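Londirico Help > Robots > Teaching by hand

Search this site Go Advanced search

Gheorghița Bogdan
Hi all! I'm trying to teach a small arm to put a strawberry on a plate, using the remote lead arm that came with the Melevby kit. I've recorded 15 runs and when I play the result back it heads for the right part of the table and then dithers. My layout is pretty much like the one below (toy food, dishes, a little oven on the right).

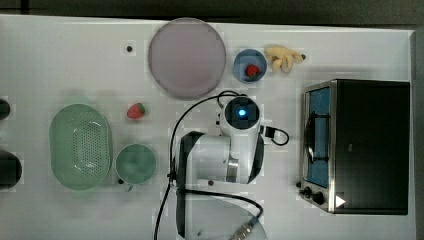 Plate, bowl, colander, oven - the usual play kitchen.

Do I need more runs, or am I just bad at driving? I get nervous and wiggle a lot, especially close to the table.

Tudor Cozma
Bit of both, sorry! 15 is very few. My first pick-and-place only got decent at 339, and I moved the food a little before every run so it couldn't just memorize one spot. Go slower near the grab, too. I used to whip the arm across the table and then slam on the brakes, and the playback copied every bit of that.

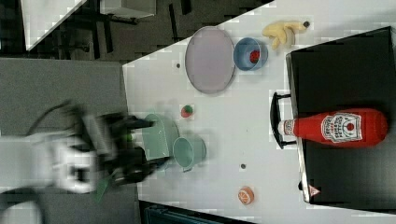

Also, delete the runs where you changed your mind halfway. I kept mine out of stubbornness and lost 3 evenings to it. And pick one way to grab the strawberry - leaves to the left, say - and stick with it until the thing works.

Pongsiri
just do more runs. i have 1,697

Comments
gindside: Moving the food between runs fixed mine, thanks Tudor.
Gheorghița Bogdan: Deleted four wiggly ones, recording again tonight!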